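Losness Clothing Repair – Frequently Asked Questions

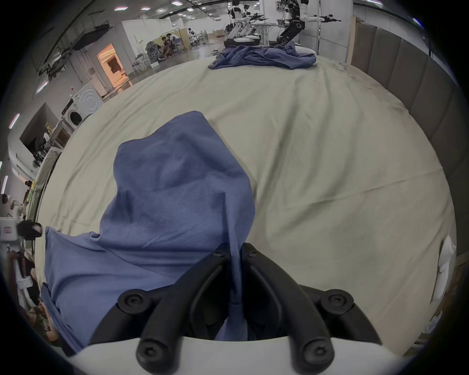
What do you repair?
We fix everyday clothes: shirts, pants, dresses, coats and knitwear. The most common jobs are split seams, worn cuffs and broken zippers. A plain stitched hem, like the one on the blue garment, is usually a simple job. We do not take shoes, bags or leather.

Do I need to wash things first?
Yes. Unwashed items are sent back at your cost.

How long does it take?
Most repairs are done within nine working days. Coats with a new lining take longer – allow three weeks. October is our busiest month.

Will the thread match?
We stock 398 thread colors. If we don't have a close match, Piret Raudsepp will call you before any sewing starts.

Can I get a price by email?
We can give you a range from a clear photo of the damage. The final price is set when we have the item in hand.

What if the repair comes undone?
Bring it back within six months and we will redo it free. Keep your receipt. New damage in a different spot is charged as a new repair.

Do you shorten curtains?
Yes, up to nine feet wide. Ask for Hjalti at the counter.

Prices last updated 1 April 2026.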